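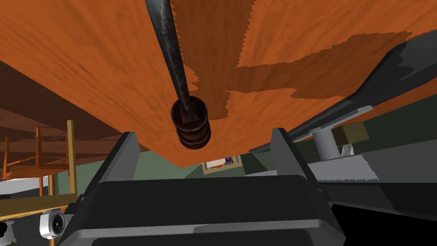 3. What people leave off their shopping lists

I started this part of the project thinking the interesting stuff would be on the lists. I'd spent most of October typing up other people's handwriting (so many ways to spell zucchini!) and I had a nice plan for sorting items by aisle. Then Kimie Kaneko sat down with the first batch, matched it against the receipts, and asked me where all the milk was.

She had a point. Milk was on nearly every receipt and on hardly any of the lists. Same with bread, same with bananas. When I asked shoppers about it they mostly looked at me as if I'd asked why they hadn't written down their own names. You don't list milk, you just get milk.

So the coding scheme changed. We ended up with 347 list-and-receipt pairs, all from shoppers at the Hurnik market and the bigger Jeveck store across the road, and every purchased item got one of 4 codes: listed, unlisted but routine, unlisted and prompted by something in the store, or unlisted and unexplained. That last one is mostly candy.

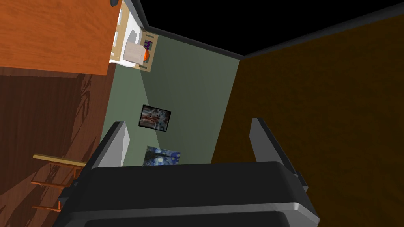

6 min read

Nermin Işık and I did the coding separately and then argued. Most of the arguing was over the line between routine and prompted, and I don't think we ever settled it in a way that would please everybody. Say you buy coffee every week, you didn't write it down, and you only remembered it when you walked past the coffee. Is that routine? Nermin says yes, it was going in the cart either way. I say the shelf did some of the work. We went with her reading in the end and marked the disputed items so anyone who wants to can rerun the counts with mine.

The follow-up interviews helped more than I expected. Shoppers who live with other people told us the list is partly a message: it says what the house is out of, to someone who may not have opened the fridge. Those lists were longer and had brand names and little warnings on them — "NOT the low salt one" is my favorite. People shopping for themselves wrote things like "dinner" or "stuff for Thai thing" and got by fine.

Figure 1. Rendered interior, tilted view.

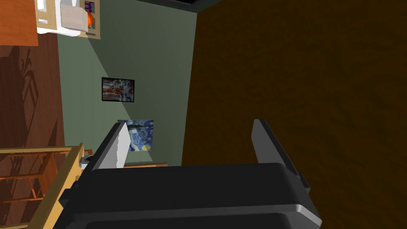
What surprised me was how often the short lists came from the most regular shoppers. I'd assumed a short list meant a small trip. But a full cart and a list with 2 words on it showed up together again and again, mostly among folks who told us they walk the store in the same order every time and let the shelves remind them.

There's an obvious snag, and Nanami Kudo raised it when she read a draft. The Hurnik market moved its dairy case partway through our collection, and a shopper who relies on the route could be thrown off by that. I haven't separated the receipts from before and after the move, so please read the dairy numbers with that in mind.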